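Colour transfer (laundering)

From the household textiles section. Last revised June 2, 2023.

Colour transfer, also called dye bleeding or colour run, is the unintended movement of dye from one textile to another during washing, soaking, storage or wear. It is most noticeable when a dark item and a pale item are laundered together, but it also occurs within a single garment made of differently coloured panels. The term covers several processes with different causes, and the textile trade usually keeps them apart: bleeding (loss of dye into water), staining (uptake of that dye by a neighbouring fabric) and crocking (transfer by rubbing).

Contents
1 Mechanism
2 Dye classes
3 Factors
4 Testing
5 Prevention
6 Removal
7 See also

Mechanism

Dyed fabric nearly always carries a certain amount of colour that is not firmly held by the fibre. In cotton dyed with reactive dyes, part of the dye reacts with water in the dyebath instead of with the cellulose. This hydrolysed dye remains on or near the surface and should be removed by rinsing and soaping at the mill. Where the wash-off is incomplete, the remainder comes out in the first few domestic washes.

Once in the wash water, loose dye may stay dissolved or suspended until it is drained away, or it may be taken up by another fabric in the load. Uptake depends on the affinity between the dye and the receiving fibre. Cotton and viscose readily accept direct dyes. Wool, silk and nylon accept acid dyes. Polyester takes up little of either under household conditions, although disperse dyes released from one synthetic fabric can stain another, and nylon and acetate in particular.

Towelling is a common receiver. The looped pile of a terry cloth gives a large surface area and holds a good deal of water, so that dye can continue to settle on the loops after the machine has drained.

Dye classes

Direct dyes are inexpensive and simple to apply but have poor wash fastness unless treated with a fixing agent. Reactive dyes form a covalent bond with cellulose and are generally fast once the unfixed portion has been removed. Vat dyes, indigo among them, are made insoluble inside the fibre. Indigo has good resistance to water alone but rubs off easily, as it sits mostly in the outer layers of the yarn. Sulphur dyes are widely used for inexpensive blacks and navies on cotton and show moderate to good wash fastness, with weaker resistance to chlorine bleach.

Deep shades present the greatest difficulty whatever the class. A navy or black needs several times the quantity of dye used for a pastel, and the proportion left unfixed at the end of dyeing tends to be higher.

Factors

Temperature has the largest effect in household washing. Warmer water swells cellulosic fibres and speeds the movement of dye in both directions. A cycle at 30 degrees Celsius releases less colour from most cottons than a hot cycle with the same detergent.

Contact time matters as well. Wet items left in a heap, whether in the drum or in a basket, remain in close contact under pressure, and staining that begins this way often has a distinct edge following the line of a fold. Other factors include detergent alkalinity, the ratio of water to fabric, mechanical action and the number of previous washes.

Front-loading machines use less water than traditional top loaders, which raises the concentration of any dye released. They also tend to run gentler mechanical action, and the two effects partly offset each other.

Testing

Laboratory tests for wash fastness follow a common pattern. A specimen is stitched to a strip of undyed adjacent fabric, usually a multifibre strip woven with bands of acetate, cotton, nylon, polyester, acrylic and wool. The pair is agitated in a detergent solution, rinsed and dried. Staining on each band is then compared with a grey scale under standard lighting, with grade 5 indicating no visible staining and grade 1 the most severe.

Assessment by eye varies between observers. Horrocks and Veres proposed that disputed specimens be graded twice, by assessors unaware of each other's result, and that half grades be recorded where the two differ. Kershaw objected that the procedure added time without narrowing the spread for dark blues.

A simple domestic test consists of pressing a damp white cloth against an inside seam for 10 minutes. Colour on the cloth indicates loose dye. A clean cloth does not rule out bleeding in a hot wash.

Prevention

Sorting by depth of shade remains the usual household measure. Three groups – whites, pale colours and darks – are sufficient for most loads. New dark cottons are often washed separately until the rinse water runs clear. Disposable sheets that bind dissolved dye are sold in many countries and reduce mild staining, though their capacity is limited.

Salt and vinegar are traditionally recommended for setting colour. Neither fixes reactive or direct dyes on finished cotton to a useful degree.

Removal

Fresh staining responds best to prompt rewashing, before the item has been dried. Oxygen bleach is suitable for many white and colourfast cottons but not for wool or silk. Reducing agents sold as colour run removers are more effective and will also strip the original colour from many dyed goods.

See also

Colour fastness
Crocking
Terry cloth
Wash-off 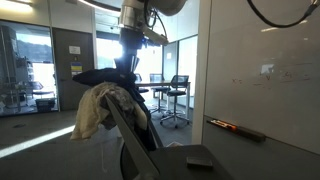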